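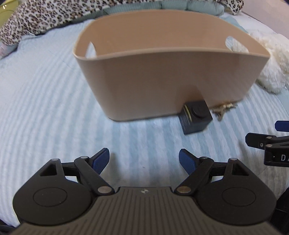

Ultent brings its Slow Evenings course to Stusgate this May

Eight weeks of gentler bedtimes, with a good deal of herbal tea along the way

Wellbeing company Ultent is delighted to announce that its Slow Evenings course will open in Stusgate this May, after a first run in neighbouring Dulton that filled every place and sent a surprising number of people home to move the television out of the bedroom.

The course lasts eight weeks and is meant for anyone who feels that their evenings have got away from them. There are no powders to buy, nothing to give up for ever and no one will be asked to get out of bed at five in the morning to look at the sunrise (although you are very welcome to, and we would love to hear how it went). Each week the group takes one ordinary part of the evening, whether that is supper, washing, reading or the last look at the phone, and tries doing it a little more slowly and a little earlier than before.

Sessions will be held upstairs at the Kopecký Rooms, above the bakery, starting at 6.30pm and finishing by 8pm, so that everyone can get home in good time to practise. Groups are kept to 19 people, which in Dulton turned out to be small enough for everybody to learn each other's names by the second week and large enough that there was always somebody willing to talk about their pillows.

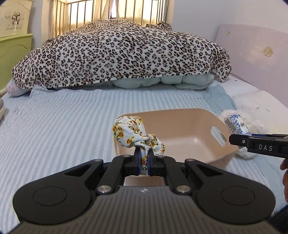
A floral scrunchie above a beige basket, on a pale blue and white striped sheet.

Juraj Gajdoš, who founded Ultent and will be leading the Stusgate group himself, said: "I spent a long stretch of my life answering emails in my pyjamas and wondering why I felt dreadful at breakfast. I tried all sorts of things, some of them quite expensive and one of them involving a great deal of celery, and what helped me in the end was having the same quiet hour every night and guarding it rather fiercely. My wife says I became a bit of a bore on the subject, and I dare say she is right, so it seemed only fair to go and bore other people with it instead. The Dulton group were wonderful company and I am looking forward to meeting everyone in Stusgate."

Before planning the new course, Ultent sent a short questionnaire to readers of its newsletter and received 997 replies. Of those who answered, 74 per cent said they would like an earlier night than they usually get, and a great many wrote long and very funny notes in the margins about snoring, cats, crumbs and who had taken the duvet. Several of those notes have found their way into the course, with the writers' kind permission, and week four is now given over entirely to the business of sharing a bed with somebody who keeps different hours.

Other weeks cover light suppers and late snacks, baths and foot soaks, and a calm way of getting tomorrow's bag and clothes ready. There is also a session on bedding, to which people are invited to bring a favourite pillowcase or blanket – it was easily the liveliest of the lot in Dulton and overran badly. 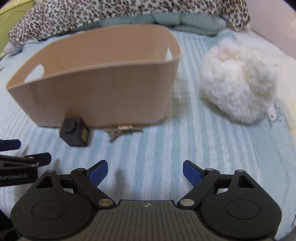
Blue finger pads, opened wide over bare bedding.

The course costs £74 for the full eight weeks, including tea, a printed workbook and a small notebook for the bedside. Places can be paid for in two parts, and anybody who has to miss a session will be sent the notes and may ring for a chat about them.

Slow Evenings is a friendly course about everyday habits and does not offer medical treatment. Anyone with a long-standing sleep problem should speak to their GP, and is still very welcome to join us alongside whatever advice they are given.

Booking is open now at the bakery counter beneath the Kopecký Rooms or through the Ultent newsletter. Members of the press who would like to sit in on the first session, or to speak to Juraj Gajdoš beforehand, are asked to contact the Ultent office in Dulton, preferably before teatime.

ENDS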